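Kivstead Garden & Home Board > Cut Flowers
Thread: Penny in the vase, yes or no

pakusgal
My aunt swears a copper penny keeps daffodils going an extra week. My daffodils have read no such memo. They were fine at breakfast and by supper they looked like me after a staff meeting. What do you all put in the water?
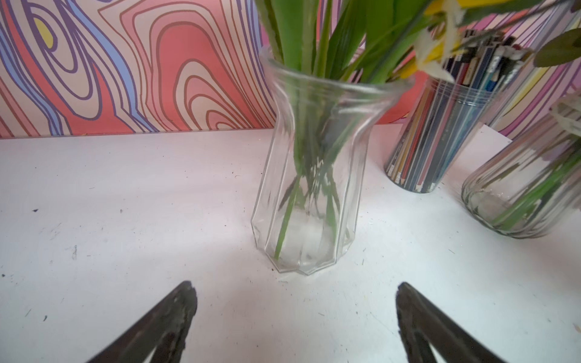 I've tried sugar, aspirin, and a splash of lemon soda, which the cat enjoyed more than the flowers did.

mulchmonger
Pennies are mostly zinc now. You're giving your flowers 100 percent of nothing. Change the water daily and trim the ends. It's dull and it works.

nendari_ned
Disagree on daily. I change mine when I remember, and the last bunch went 19 days. Drop of bleach. My mother did it for 40 years and her tulips outlived two marriages.

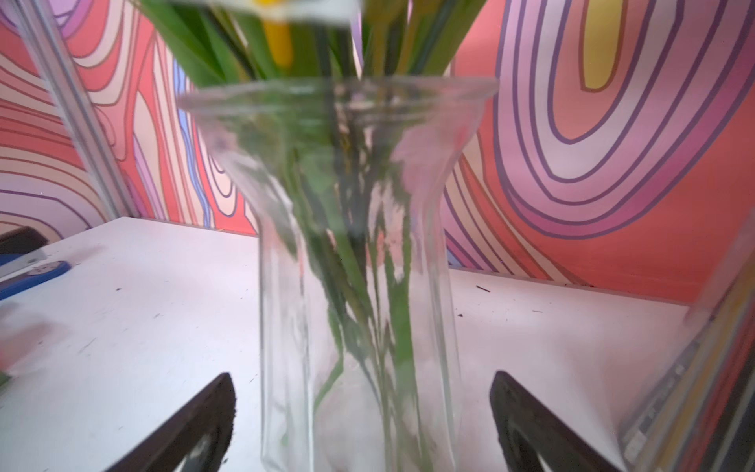

Page 2 of 3

mulchmonger
19 days for cut tulips? Were they in the fridge?

nendari_ned
In the hallway. It's a cold hallway.

pakusgal
So the answer is to heat my house less. Great, my husband has been waiting for backup on this.

stemcell_
Don't put daffodils in with anything else, by the way. The sap is hard on other flowers. Stand them alone overnight first, then mix, and don't recut.

wiegand_rd
I quit the whole business in October and went fake. $20 at the Nendari craft outlet, no water, no bleach, no aunt. 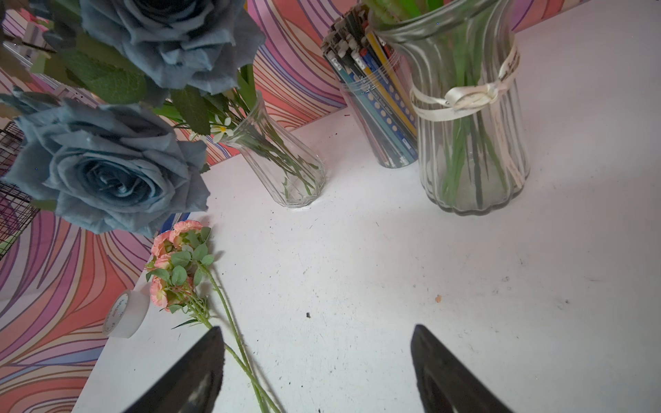
Pink spray, artificial

mulchmonger
You have to dust those.

wiegand_rd
In theory.

nendari_ned
Fake flowers on a cut flowers board. Mods?

pakusgal
Leave him be. Trying the bleach tonight. The penny is going back in my purse.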